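About Jenbridge

Surtitles and captions for opera, musical theatre and concert performance
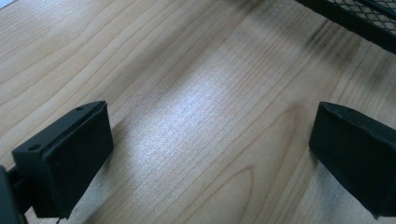 A singer wrote to us in June that the titles had come up before her line, and that the house had laughed while she was still breathing in. We print the remark here as it describes the commonest fault in live titling. A comic line shown half a second early is a line lost. Most of our working rules deal with timing, and the rest deal with length.

What we do

Jenbridge prepares, rehearses and runs translated text for live performance. The text is shown on a screen over the stage, on side screens or on seat-back units. We work from the vocal score and from the conductor's cuts. A job normally includes translation, cue marking, attendance at stage rehearsals and an operator for each performance. Houses with their own operators can take the text and cue score alone.

We also caption plays with songs, oratorio and staged song cycles. We do not caption film or broadcast, where the timing is fixed in advance and the methods are different.

How a title is made

Each title has at most two lines. The translator works from the original words, with the score open, and marks a cue at the note where the title should appear. A second cue marks the blank. Repeated text is titled once unless the staging gives the repeat a new sense. Where several characters sing different words together, the translator chooses which to show, and the choice is checked with the director's team at the first stage rehearsal.

The longest text in current use has 1731 cues. A more usual evening has 970. Comic works run higher for their length, with patter and spoken dialogue taking up most of the extra.

Ages, forms of address and stage properties are checked against the production. If the libretto mentions a sword and the singer is holding a letter opener, the title is altered.

Software

Titles are run from Pladik, our own cueing program. It holds the text, the cue numbers and the operator's notes in a single file and sends plain text to the screen over a wired connection. Pladik has no automatic following. Every cue is given by an operator reading the score. We tested score-following in rehearsal and did not adopt it: it lost its place at spoken dialogue and at applause.

Text supplied in other formats is brought in through Prumik, a conversion tool which strips formatting and flags any line too long for the screen. Prumik does not shorten lines. That is left to the translator.

The library

The Jenbridge library holds 686 complete texts. These may be hired for a single production or a run. Hire includes changes for cuts, but not a change of edition, which is quoted separately. A text that has been out of use for several years is read through against the score before it goes out again.

Touring and training

The touring system was first built for the Urquijo, a small house with no fly space and a low ceiling. It packs into two cases and needs one mains socket at the operator's position. Setting up takes 20 minutes once the screen is hung.

Operators are trained in-house. A trainee shadows a full run, then takes rehearsals, then takes performances with a second operator present. Fluent score reading is required at entry. Knowledge of the sung language is useful and is tested separately.

Enquiries

Please give the work, the edition, the language of performance, the language of the titles and the dates of stage rehearsals. A list of cuts can follow later, but the final text is locked after the dress rehearsal.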